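**New tables are in at Clenari**

October is off to a good start over here! The reading room finally has its new tables – seven of them, all in a pale wood-grain finish – and I've already claimed the one nearest the heater. Nasrin Alipour picked the color after looking at 23 samples (I'd have quit at four). The whole order came to $2180, delivery included.

Pale top, wavy grain, nice straight edge: 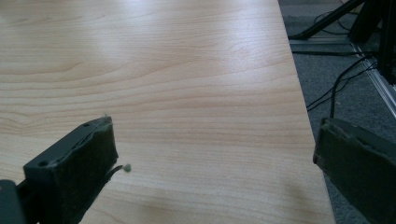
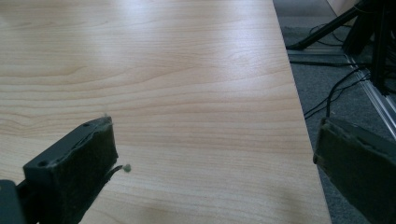
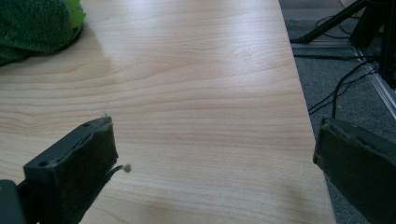

The old tables are going to the Grundley hall, so if you left anything in a drawer, come and get it before noon. Chairs are next – I'm voting for green.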